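Bavance 채용 준비 회의록

날짜: 2023년 6월 7일
장소: 2층 작은 회의실
참석: Myrto Papadakis, Rosalba Dal Bello, 개발팀 2명, 디자인팀 1명
기록: Myrto Papadakis (한국어 표현에 틀린 곳이 있으면 회의록 아래에 고쳐 주시기 바랍니다.)

1. 지난 회의 내용 확인

5월 회의록을 모두 함께 읽었고 수정 없이 승인하였습니다. 그때 정한 일 중에서 채용 페이지의 영어 번역은 아직 끝나지 않았습니다. Rosalba가 계속 맡습니다.

2. 인턴 모집

이번 여름에 인턴을 다섯 명 뽑기로 한 계획을 다시 이야기하였습니다. 개발팀은 두 명이면 충분하다고 하였고, 고객지원팀은 회의에 오지 못했지만 메일로 두 명을 부탁하였습니다. 나머지 한 명은 마케팅 쪽으로 정하였습니다. 기간은 6개월입니다. 3개월로 줄이자는 의견도 있었으나, 일을 배우는 시간이 너무 짧다는 반대가 있어서 그대로 두었습니다.

인턴 급여에 대해서는 결정하지 않았습니다. Rosalba가 회계 담당자와 먼저 이야기한 후에 다음 회의에서 숫자를 보여 주기로 하였습니다.

3. 지원서 양식

지금 양식은 질문이 너무 많다는 지적이 있었습니다. 지난번 모집에서 지원서를 시작한 사람 중 50퍼센트가 중간에 그만두었습니다. 사진과 생년월일 칸은 없애기로 하였습니다. 자기소개서는 남기지만 길이를 한 쪽으로 제한합니다. 디자인팀은 휴대전화에서 파일 첨부 버튼이 잘 눌리지 않는 문제도 같이 고치겠다고 하였습니다.

4. 모집 공고 문장

Myrto가 쓴 초안을 읽었습니다. "열정 있는 인재"라는 말이 두 번 나와서 하나를 지웠습니다. 회사 소개 부분에 Grisine 앱 이야기를 넣을지 의논하였는데, 아직 공개 전이므로 이름만 쓰고 기능은 쓰지 않기로 하였습니다. 맞는 자리가 없는 사람도 자유롭게 지원할 수 있다는 문장은 맨 아래로 옮깁니다.

5. Natthorpe 취업 박람회

참가 신청은 이미 하였습니다. 부스는 Fabbri 팀과 같이 쓰게 되며, 책상 배치는 그쪽과 메일로 정합니다. 개발팀에서 한 명이 오전에, Rosalba가 오후에 부스에 있겠습니다. 안내지는 새로 인쇄하지 않고 남은 것을 먼저 씁니다.

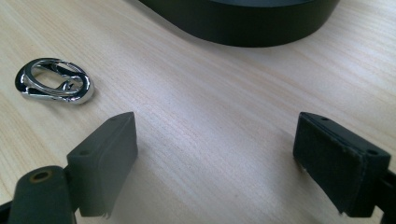

박람회에서 받은 이력서를 어디에 보관하는지도 질문이 나왔습니다. 종이로 받은 것은 그날 바로 스캔해서 채용 폴더에 올리고, 종이는 Myrto가 잠금 서랍에 보관합니다. 면접이 끝나면 폐기합니다.

6. 기타

면접 질문 목록을 팀마다 따로 만들 것인지 의논하였으나 시간이 부족하여 다음 회의로 미루었습니다. 개발팀은 그 전에 과제 예시를 하나 준비해 오기로 하였습니다.

할 일
Rosalba Dal Bello: 페이지 번역, 급여 확인, Fabbri 팀에 메일
Myrto Papadakis: 공고 문장 수정 후 전체 공유
디자인팀: 지원서 양식 수정, 첨부 버튼
개발팀: 과제 예시

다음 회의 날짜는 고객지원팀의 일정을 확인한 후에 메일로 알려 드리겠습니다.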